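Helby Community Boards > Home and Household > Storage and Decluttering

Thread: Are "airtight" clear boxes worth the money?

mossgate
Posted November 26, 2025

We've got a damp spare room and I'm fed up of throwing out blankets that smell of mushrooms. The Dumico shop in Flerkville is pushing a range of clear boxes with a rubber seal in the lid, at twice the price of their ordinary ones. The leaflet says "locks out moisture for good". I don't believe a word of it but I'd like to be told I'm wrong before I spend the winter rewashing everything. Has anyone had them for more than a few months?

tin_lid
I bought two in September. The seal on one had already gone wavy at a corner by the time I'd filled it and put the lid on twice. Took it back and was told that was "normal settling". Rubber that settles isn't a seal, is it.

Harrowby27
Mine have been fine. Winter coats, three years, no smell at all. You do have to press the lid down all the way round and most people can't be bothered. I suspect half the complaints are user error.

tin_lid
I pressed it all the way round, thanks.

quillfeather
Three years in what sort of room though? If the room's dry, a cardboard box would have done the same job and cost you nothing. I keep coats in bin bags on top of the wardrobe and they don't smell either. That doesn't make bin bags airtight.

Harrowby27
North-facing box room, outside wall on two sides. Not exactly the Sahara.

pennywort
I gave up on the sealed ones and went back to plain clear plastic. Had it on the table at the weekend when I was sorting it all out:

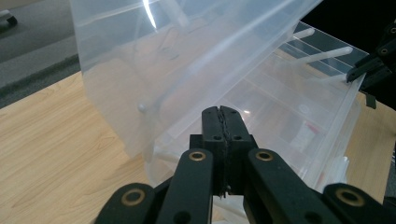

Plain clear box, on the table.

I put the blankets away bone dry, open everything up on a decent day and leave it at that. Can't say it's better than the posh version — but it's cheaper and I can't say it's worse.

mossgate
That's more or less where I was heading. What about those moisture sachets? Ruchti do a tub of them and the reviews are suspiciously glowing.

quillfeather
All 431 of them, last I looked, and hardly one under five stars. Half say "arrived quickly". I'd like to hear from someone who opened the box the following spring.

dunnock
I used the Ruchti ones. They do swell up, so they're taking in something. Whether it came out of the blankets or just leaked in past the lid, I couldn't tell you. I stopped buying them and didn't notice any difference, though we'd also had the gutter mended by then so it's hardly a fair test.

Harrowby27
The gutter will have done more than any box. I'll give you that one.

tin_lid
Blimey.

pennywort
One thing to watch with any sealed lid: if the stuff goes in even slightly damp it's got nowhere to go. My mum's curtains went in a sealed tub straight off the line and came out speckled black. So for a damp house I'd be more wary of them, whatever the leaflet says.

Harrowby27
Disagree. A good seal keeps room air out and that's where the damp is. Dry your things first, same as you do with yours.

mossgate
Right, I'm getting two of the cheap ones and putting the rest towards a dehumidifier. If the blankets stink by spring I'll come back and Harrowby27 can say told you so.

Harrowby27
Will do.

quillfeather
Get a cheap humidity gauge as well and drop it in with the blankets. Then we'd have a number to argue over.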